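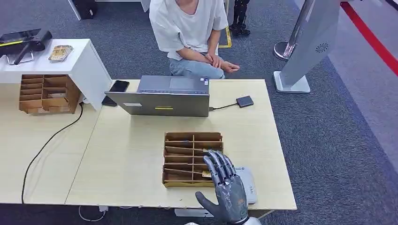 The work table at Evudine, with the slotted wooden box in front of the laptop.

Progress report to the Mavon small grants office
Project: Sorting and listing of the Tuller seed cards
Period: up to the end of October
Prepared by: Sushil Gautam

Dear colleagues,

I am glad to report on the second part of our work with the Tuller seed cards. In the first report I wrote mostly about the room and the purchases. In this one I write about the cards and how we handle them at the table.

State of the work

By the end of October we have listed 1,020 cards. Each card has now one line in the list, with the name of the plant, the village, the year when the seed was received, and the condition of the card. Of the older cards from the Sarıgül drawer, 13 could not be read at all. They are kept in a separate envelope, and I have written "unread" in the list so they are not forgotten. If the office knows a person who has experience with faded ink, we would be thankful for the contact.

The plan was to finish the Sarıgül drawer in this period. We did not finish it. I estimate that about two weeks of work remain there. The handwriting changes many times inside this drawer, and one plant can appear under several local names. I decided to write the local name exactly as it is on the card and to put the common name in the next column. This takes longer but I believe it will be more useful for the growers, who ask mostly by the local name.

The table and the wooden box

In my last report I asked permission to move a small amount from the shelving line to buy a sorting box. Thank you for agreeing to this. The box is light brown wood, open on top, with narrow slots, and it stays at the front of the table. The laptop is open behind it. Before, we put the cards in piles directly on the table, and when somebody opened the window we had to begin the pile again.

Now the cards stand in the slots while we work, one village to a slot. When a card is listed, it goes to the long drawer and does not come back to the table. I ask everybody to leave the box empty in the evening, but this is not always done. In the morning I sometimes find a card still standing in it, and then I must check in the list if it was entered or not.

The slots are a little narrow for the thick Tuller cards, the ones with a seed packet glued on the back. For these we use a flat tray. I do not ask for a second box.

The list and the copies

The list is typed directly on the laptop. A copy is made at the end of each working session and a second copy is kept in the office upstairs. In September we lost one afternoon of typing when the file was not saved before closing. The cards from that afternoon were still together, so we could type them again the next morning. The copying rule comes from this accident.

I also changed the order of the columns. The village is now first, before the plant. I know this is different from the form which your office sent us, and I can turn it back for the final version if you prefer – please tell me before the end of next month.

Money

The spending is inside the budget in all lines except paper and envelopes, where we are over by a small sum. The envelopes were more expensive than I wrote in the application, as I had calculated with the ordinary ones and the cards need the acid-free kind. I would like to cover this from the travel line, where we spent almost nothing. The receipts are attached.

Next period

We will finish the Sarıgül drawer and begin with the loose cards that came in bags. For the bags I can not give a number yet. I opened 2 of them to see the condition, and the cards inside are dry and mostly flat, with some old string that must be removed. The printed list for the growers will start after this, first only for beans and squash.

With kind regards,
Sushil Gautam
Evudine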